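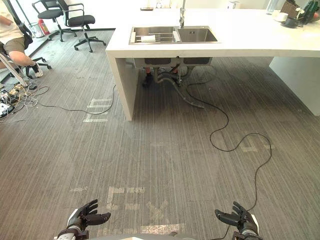 Zirwood Countertops: Common Questions

How long does an order take?
Most orders ship 14 days after we get your final measurements. Custom edges add time. Orders placed in January may run longer.

Do you install?
Only in Jinel and Doucette. Elsewhere we deliver to the door and your own installer takes over.

Can I order a sink cutout?
Yes. Send us the sink maker's template before you approve the drawing. The first cutout is included, and each one after that is $200. For a double sink with a larger left basin and a smaller right one, mark left and right on the template. We can't move a cutout once the top is cut.

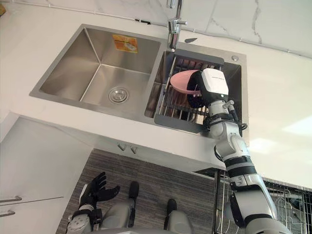 How do I clean the top?
Dish soap and a soft cloth. Bleach will dull the finish. The same goes for a white top around a stainless steel sink, where it helps to wipe the rim too. Brulteo sealer is fine on every top we sell.

Can I return it?
Uncut tops can come back within 20 days. Cut tops can't be returned.
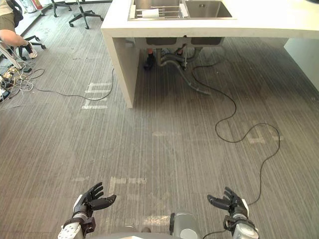
White island counter on gray carpet

Prices last updated October 24, 2020.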